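第三章 铺垫子、接管子、第一次注水

适用于Junano水循环床垫（单人款和双人款都算），主机是Pullton那一版。如果你的主机正面是旋钮，没有按键，那是更早的一版，注水的部分照样能看，按键的部分就别对着找了，会找得很烦。

我从客服转来写说明书，手里攒了一大堆来电记录，所以这一章写得比别的章长。急着今晚就睡的话，先看3.2、3.4和3.5，其他的明天再补也来得及。纯粹想知道怎么调温度的，请翻到第四章。

3.1 开箱以后先别急着扔箱子

箱子里应该有这些东西：

主机一台，电源线一根（单独装在白色小纸盒里，很多人以为那是填充物，一起扔了）
垫子一张，卷着的，外面套着布袋
双芯软管一根，两头都有快接头
固定带，四条
注水漏斗一个
排水接头一个，透明小袋子装着，粘在说明书背面
遥控器，电池已经在里面，有一片绝缘纸要拉掉

排水接头我要单独说一句。它长得太不起眼了，又小，颜色又浅，可是到了换水那天你一定会需要它。我建议现在就拿根皮筋把它和漏斗捆在一起，塞进床头柜。Archie Rennie是我们售后的同事，他说每年入冬前打来补配件的电话里，要这个小接头的最多。补是可以补的，就是要等快递。

箱子请留到试用期过完。主机下面那块泡沫是按形状压出来的，退换的时候没有它，路上很容易磕坏接口。

注意：主机刚从冷的地方搬进屋（比如在楼道或者车里放过一夜），先在室内放八小时再通电。里面可能会有凝水，我们宁愿你多等一会儿。

3.2 主机放哪儿

这一步大家最想跳过去，可是后面遇到的响声、漏水、升温慢，一大半都跟位置有关系，所以请耐着性子看完。

1. 选床头那一侧或者床尾，离插座近，软管够得着就行。软管不能接延长管，我们也没有卖延长管，网上看到的都不是我们出的。

2. 主机要放平。地板、矮柜、结实的凳子都可以。地毯也可以，但是长毛地毯请垫一块硬板，底下的进风口会被毛堵住。

3. 主机的顶面要低于床垫的上表面。这条很要紧！主机放得比床高，停机以后管路里的水会往回走，加水口那里就可能冒出来。我自己第一次装的时候嫌弯腰麻烦，把它摆在五斗柜上，第二天早上踩了一脚水，袜子都湿透了。

4. 主机后面和墙之间留出一个手掌竖起来的宽度，两边也别塞东西。窗帘垂下来能碰到主机的，把窗帘往旁边拢一拢，或者换一边放。

5. 先不要插电源。等到3.5节我会叫你插。

警告：不要把主机放在床底下的收纳抽屉里运行，也不要用毯子、衣服盖住它来隔音。嫌声音大的话，请看3.7节。

关于插座，再啰嗦一句。请直接插在墙上的插座里，不要跟电暖器、电水壶合用一个插排。旧房子的墙插如果松松垮垮，插头插进去会自己往下耷拉，那就先找电工换一个再用，别拿胶带粘。

3.3 先看一眼你的床垫

我们的垫子能放在大多数床垫上：弹簧的、乳胶的、棕的、记忆棉的都行。不过每一种都有一点小脾气。

弹簧床垫最省心，铺上就好。有那种缝了一层厚软包的，垫子会陷下去一点，不影响水走。

记忆棉会隔热，这是它的本性，所以刚开始几晚你可能会觉得床的反应慢，调高了半天没动静，然后突然热起来。别一直往上加，给它一点时间。

棕垫硬，透气，水管的纹路可能会比较明显。介意的话，在我们的垫子上面加一层薄棉褥。请注意是上面，垫在底下没有用。

水床不能用，充气床垫我们也不推荐，固定带勒不住，睡着睡着就整个滑下去了。

带电动升降的床可以用，有个条件：背部抬起来的时候，软管不能被拉直。装好以后请把床升到最高、降到最低，各走一趟，人蹲在旁边看着管子。看见管子绷紧了，就把主机往床那边挪。

还有一种情况是床上已经有电热毯。请把它拿走，收起来，不要说“反正不开”。电热毯和水垫叠在一起，万一哪天顺手按错开关，局部过热会伤到管路。Ludmila Rusnák在测试间里做过叠放试验，做完以后她把那张垫子剪开来给我们看，里面的细管都粘在一块儿了。我看过一次就记住了。

3.4 铺垫子

两个人做会快很多，一个人也做得来，就是要绕着床多走几圈。

1. 把床清空。枕头、被子、床单、床笠全部拿下来，放到别的地方去，别堆在床尾，堆着堆着就会盖住接口。

2. 用手把床垫表面抹一遍。发卡、笔、耳钉、小孩的积木，什么都可能摸出来。垫子里的细管不怕人躺，就怕尖东西顶着同一个点。

3. 解开布袋，把垫子放在床尾，有接口的那一端朝着主机。接口旁边缝了一个灰色的布标，上面写着“此端近主机”。

4. 慢慢往床头方向推开。刚打开时它会想卷回去，冬天尤其厉害，请让它平摊着放一会儿，最好找几本厚书压住四个角。别用电吹风，别用熨斗！真的有人用过熨斗。

5. 对齐。垫子的两条长边应该跟床垫的长边平行，左右露出来的宽度看着差不多就可以，不用拿尺子量。要紧的是头那一端，别铺到枕头下面去，脑袋底下有热源很多人会睡不好，而且枕头厚，热散不掉。

6. 套固定带。四条带子对应四个角，从床垫底下兜过去，扣在垫子角上的布环里。拉到手指还能伸进去的松紧就停。拉太紧，垫子会起拱，中间那块鼓起来，躺上去像压着一根棍子。

7. 用手掌从床头往床尾捋一遍，把褶子赶出去。摸到哪里有硬折，就掀起来重新铺那一片。折住的地方水过不去，第二天你会发现半边热半边凉，然后打电话来问我们是不是坏了。

双人款多说几句。双人款里面是两条独立的水路，中间有一道缝线，请把那道缝线放在床的正中间。左右两边各有一对接口，左接口上有一圈蓝线，右接口上没有。以人躺着的方向分左右，不是站在床尾看的方向。这件事我们内部都吵过，最后定了按躺着的人来，遥控器上的左右也是同一个规矩。如果你家那位非说自己那边热得离谱，先看看是不是接反了。

3.5 接管子，加水，通电

加什么水：蒸馏水或者去离子水，药店、汽车用品店、网上都买得到。纯净水凑合能用，换水要勤快一点。自来水请不要用，水碱会留在主机的加热腔里，到时候声音会变得像烧开水一样，而且保修不管水碱。矿泉水更不要用，贵，碱还多。

不要加香薰精油，不要加消毒液，不要加防冻液。有位用户加过花露水，说想让床有点清香。那台主机后来寄回来了，整个维修间清香了好几天。

1. 拿起双芯软管，先接垫子这一头。把快接头对准了往里推，听到“咔哒”一声就好。没听到咔哒，就是没到位，拔出来再推。

2. 再接主机那一头，同样要听到咔哒。

3. 轻轻往外拽一下两头，拽不动才算数。

4. 顺一遍软管，别让它在床架和墙之间夹着，也别打圈。管子多出来的部分，在地上摆成一个大弯就好，不要用扎带捆。

5. 打开主机顶上的加水盖，逆时针转，插上漏斗。

6. 慢慢倒水，倒到视窗的上线。倒得快会冒泡，看着像满了，过一会儿又下去。

7. 盖子先虚盖着，不要拧紧。

8. 好了，现在可以插电源了。按一下电源键，听到嘀的一声，主机会自己开始排气。屏幕上会有一个小圆圈在转。

9. 排气的时候水位会往下掉，掉到下线附近主机会叫。别慌，打开盖子补到上线就行。第一次装一般要补上三回，双人款可能还要多一回。

10. 圆圈停了，屏幕显示“就绪”，把盖子拧紧。拧到手感变硬为止，别上扳手。

整个排气大约要十六分钟，这段时间里咕噜咕噜的声音都是正常的，水在赶空气。可以去泡杯茶，但请别出门，头一回通水，家里要有人。

注意：排气没有结束之前，不要躺到床上。人一压，空气会被挤到死角里去，后面好几天都会听到水声。小孩特别喜欢在这时候往上跳，猫也是。

3.6 检查漏水，然后把床铺回去

这一节我想请你认真做。漏水的情况很少，可是床上的水和厨房的水不一样，厨房擦擦就好了，床垫吸进去要晾好久。

1. 撕几张干的厨房纸，一张垫在床边的接口下面，一张垫在主机的接口下面，剩下的放在手边。

2. 让主机空转着，温度调到中间那一档，先不要铺任何东西。

3. 过一阵子回来摸摸厨房纸。两张都是干的，继续往下做。有湿的，先关机，拔电源，再把那一头的快接头拔下来，看看橡胶圈是不是歪了或者粘了毛。扶正，擦干净，重新推到咔哒，从第1步再来一遍。

4. 用手背贴着床面，从头到脚慢慢走一遍。手背比手心灵敏，温差一下子就能觉出来。接口那一端会稍微热一点，正常。整条长边都凉，那就是有折，回到3.4的第7步。

5. 摸过了没问题，先铺一层薄床笠。床笠的四角别跟固定带绞在一起。
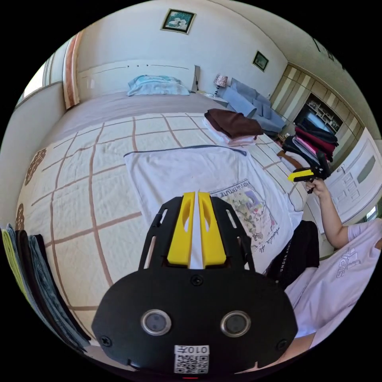 图3-2 床，从上方看

6. 再铺床单、被子，平时怎么睡就怎么铺。被子盖得住床面，热起来会快一些，所以睡前预热的时候请把被子摊开，别叠成豆腐块放在一角。

床笠的选择也有人问。纯棉的、竹纤维的都好。防水床笠要看材质，底下带一层塑料膜的那种会沙沙响，还闷，热也透不上来。如果一定要防水（家里有小孩或者老人），请把防水床笠铺在我们的垫子下面，包住原来的床垫，上面再用普通床笠。

Skye Pollock写的那篇《怎么洗床品》放在附录里，她比我细致得多，连床笠要不要翻面晾都写了，有兴趣可以看看。

3.7 第一晚

第一晚请从低一点的温度开始。我知道大家都想直接开到最热，尤其是11月以后买的，可是身体要适应。水垫的热跟电热毯不一样，它来得慢，散得也慢，躺下去觉得刚刚好，半夜往往就嫌热了。

我自己的习惯是睡前预热，躺下的时候往下调一格，然后就不管它了。我先生怕热，他那半边冬天也只开到比室温高一点点，夏天倒是天天开着凉水。两个人各睡各的温度，吵架都少了一件由头！

关于声音。主机运转时有一点低低的嗡嗡声，跟小风扇差不多。头一晚可能还夹着几下滴答或者咕噜，那是没赶完的气泡。要是第二晚还有，做一次手动排气：

1. 关机，等风扇停下来。
2. 同时按住电源键和减号键，直到屏幕上的小圆圈出现。
3. 松手，等圆圈停下来，看一眼水位，不够就补。

还是觉得吵，检查一下主机脚下是不是踩着了自己的电源线，或者挨着床架。挨着床架的话，整张床都会帮它传声。挪开一个拳头的距离，声音就能小一大截。放在木地板上嗡嗡响的，拿块旧瑜伽垫剪一块垫着，比什么都管用，只是别把底下的进风口挡住。

屏幕的亮光可以关：长按月亮键。关了以后按任何键都会先亮屏，再按一次才起作用，很多人以为遥控器失灵了，就是这么回事。

警告：以下人士使用加热功能之前请先问医生：糖尿病患者，皮肤感觉迟钝的人，孕妇，以及自己没有办法翻身或者调温度的人。婴儿床请不要使用。

3.8 常见的小状况

主机叫个不停，屏幕上有水滴。
缺水了，补到上线。如果刚补完没多久又叫，去看3.6的厨房纸那几步，先排除漏水。干燥的冬天水会慢慢少一点，那是正常的。

屏幕上有一个叹号和一个小扳手。
水流不畅，多半是软管被压住或者打折。把床往外拉一点看看墙那边，扫地机器路过的时候也可能把软管拱到床脚底下去。管子捋顺了，关机再开，叹号就没了。

一边热一边不热（双人款）。
先看左右有没有都打开，遥控器上的左右是分开的。都打开了还不热，把左右两对快接头对调一下。不热的那边跟着换了，问题在主机；没有跟着换，问题在垫子，多半还是有折。打电话来的时候告诉我们这个结果，能省掉好多来回。

有塑料味。
新管子的味道，开着窗户通几天就散了。如果是焦味，马上拔电源，别再开，给我们打电话。

遥控器没反应。
绝缘纸拉了没有？拉了的话，看看主机前面那块黑色小窗是不是被床裙挡住了。Ruaridh Halliday家就是床裙的问题，他还是我们自己的工程师，折腾到半夜，我们到现在还在拿这件事取笑他。

快接头拔不下来。
按住侧面的小舌头再拔。按住了还拔不动，是管路里还有压力，关机等一会儿再试。别用钳子。

遥控器掉进床缝里被压着，温度自己跳。
开童锁。同时按加号和减号，屏幕上会出现小锁头，再按一次解开。

3.9 换水

换水的周期是三个月，用纯净水的请提早一点。夏天用制冷的也别偷懒，凉水里一样会长东西，打开盖子闻到土腥味就说明早该换了。

1. 关机，拔电源，等主机凉下来。
2. 找一个脸盆，放在比主机低的地方。主机本来就在地上的话，把它搬到凳子上，脸盆放地上。
3. 拿出排水接头（就是我让你用皮筋捆起来的那个），插到主机侧面最低的那个口上。
4. 打开加水盖，水会自己流出来。
5. 流完以后，把垫子从床头那边一点一点往接口方向卷，里面剩下的水会被赶出来。卷松一点，别用膝盖压。
6. 拔掉排水接头，用干布擦一圈，按3.5的步骤重新加水。

只是换水，不打算收起来，那第5步可以省略，留一点点旧水没有关系。要收起来过季，就一定要做，然后把快接头都敞着晾两天，再卷进布袋。收的地方别结冰。阳台柜子、没有暖气的地下室，冬天都可能结冰，管子里剩的那点水一冻，细管就裂了。

搬家也照这个来。千万不要带着水搬，水在车里晃来晃去，主机的电路板可受不了。

3.10 附带说两件事

第一件，保修登记。主机底部有贴纸，上面的编号抄下来，填到保修卡上寄回，或者在网站上填都行。请在铺床之前抄，装好以后再去翻主机底部，水会洒。我知道你现在才看到这一条，对不起，下一版我会把它挪到3.1去。

第二件，如果你买的是Drilitz店里的套装，里面会多一个机械定时插座，请不要把主机插在上面。主机断电再来电以后会停在待机，不会自己开，定时插座对它没有用，拿去管台灯倒是不错。想定时，用遥控器上的时钟键，写在第四章。Crisóforo Ochoa在店里的柜台上放了一张小卡片讲这件事，卡片上的按键顺序是旧版的，以本章和第四章为准。

本章修订于2023年10月7日，改动的地方有：双人款左右接口的说法，手动排气的按键，防水床笠铺在哪一层。

接第四章：温度、定时和左右分区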